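Der Nachtbus nach Samalard

Der Bus fuhr um kurz nach elf am Hafen ab, und Ngân Đào war die Letzte, die einstieg. Sie hatte den Brief in der Innentasche der Jacke und fasste im Gehen noch einmal danach. Der Fahrer nahm das Geld, gab ihr einen Streifen Papier und sagte, die Heizung gehe nur hinten.

Hinten saß Khang Phùng. Sie hatte ihn seit dem Begräbnis ihres Onkels nicht gesehen. Er nahm seine Tasche vom Sitz und stellte sie zwischen die Füße.

»Du fährst also auch«, sagte er.

»Ich fahre auch.«

Es regnete, und an den Scheiben lief das Wasser schräg nach hinten. Bis Cusi sprachen sie wenig. Der Onkel hatte in Samalard ein Haus hinterlassen, zwei Zimmer unten, eines oben, dazu einen Garten, der bis zur Bahnlinie ging. In dem Brief stand, dass beide Erben bis Ende Oktober erscheinen und unterschreiben müssten, sonst falle alles an die Gemeinde. In dem Brief stand auch eine Summe, die noch offen war: 900 für die Steuer. Ngân hatte 324 auf dem Konto. Wie viel Khang hatte, wusste sie nicht, und sie wollte nicht die Erste sein, die fragt.

In Cusi hielt der Bus an einer Tankstelle, die die ganze Nacht offen war. Der Fahrer stellte den Motor ab und ging rauchen. Ngân kaufte im Laden zwei Becher Tee und eine Tüte Kekse. Beim Bezahlen fiel ihr ein, dass sie keine Zahnbürste eingepackt hatte. Sie ging noch einmal zurück zu den Regalen. Es gab Rasierschaum, Pflaster, Seife am Stück, Zahnseidesticks in durchsichtigen Dosen. Zahnbürsten gab es nur im Fünferpack. Sie nahm den Fünferpack. 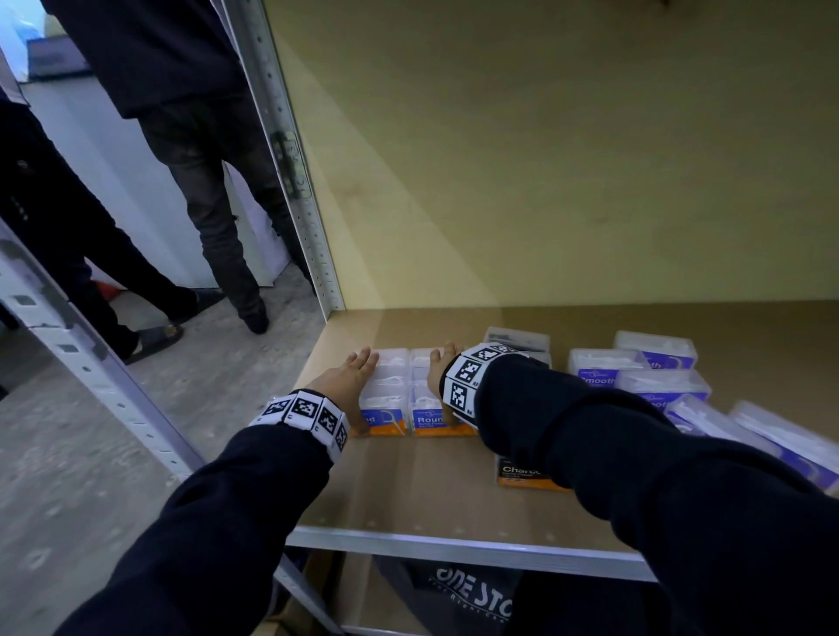 Das Haus sei nichts wert, sagte Khang, als sie wieder saß, das Dach sei schon beim letzten Besuch an zwei Stellen offen gewesen, und wer im Winter die Fenster nicht abdichte, der könne sich das Heizen gleich sparen. Er habe mit der Gemeinde telefoniert. Die wolle den Garten, für einen Weg.

»Wann hast du telefoniert?«, fragte Ngân.

»Im Sommer.«

»Da hat er noch gelebt.«

Khang trank von dem Tee und sah nach vorn, wo der Fahrer einstieg und die Tür schloss. Der Motor brauchte zwei Anläufe.

»Er hat mich darum gebeten«, sagte er dann. »Er wollte wissen, was sie dafür geben. Er hat gedacht, er könnte damit das Dach machen lassen. Du warst ja in Kikard, dich wollte er nicht anrufen. Du hast immer gleich einen Zug genommen, wenn er angerufen hat.«

Das stimmte. Sie hatte einmal mitten in der Arbeitszeit einen Zug genommen, weil er am Telefon gehustet hatte, und als sie ankam, stand er auf der Leiter und schnitt den Birnbaum. Er hatte sie eine Weile da unten stehen lassen und ihr dann den Korb hinuntergereicht. Den ganzen Nachmittag hatten sie Birnen in Zeitungspapier gewickelt. Am Abend fuhr sie zurück, und er stand am Gartenende und winkte, als der Zug vorbeikam. Sie saß auf der falschen Seite und sah ihn erst, als sie den Mann gegenüber bat, sich kurz zurückzulehnen.

»Und was geben sie?«, fragte sie.

»Genug für die Steuer. Für das Dach nicht.«

Hinter Cusi wurde die Straße schlechter. Eine Frau weiter vorn schlief mit dem Kopf an der Scheibe und wachte bei jedem Schlagloch auf. Ngân aß drei Kekse und hielt Khang die Tüte hin. Er nahm einen und behielt ihn lange in der Hand.

»Der Birnbaum steht hinten«, sagte sie. »Wenn sie den Weg bauen, muss er weg.«

»Ja.«

»Hast du ihm das gesagt?«

»Er hat es selber gesagt. Er hat gesagt, der trägt sowieso nur noch jedes zweite Jahr.«

Gegen vier kamen die ersten Lichter von Samalard. Der Bus hielt vor dem Bahnhof, der geschlossen war. Außer ihnen stieg nur die Frau vom Fensterplatz aus, sie wurde von einem Lieferwagen abgeholt. Das Notariat öffnete um neun. Im Wartehäuschen zog es, also gingen sie los, die Bahnlinie entlang, Khang voraus mit der Tasche über der Schulter.

Der Schlüssel lag unter dem Blumentopf, wo er immer gelegen hatte. Innen roch es nach kaltem Ofen. Khang machte Licht, und die Birne im Flur ging tatsächlich an. Auf der Treppe standen zwei Eimer, beide voll. Er trug sie hinaus und leerte sie über dem Beet aus. Ngân hörte, wie er noch weiter nach hinten ging, durch das nasse Gras.

Sie riss den Fünferpack auf und stellte zwei Zahnbürsten in das Glas über dem Spülbecken. Dann suchte sie Streichhölzer für den Ofen.

Als Khang zurückkam, hatte er den Pullover vorn hochgeschlagen und hielt ihn mit beiden Händen fest.

»Er hat getragen«, sagte er und legte die Birnen auf den Tisch.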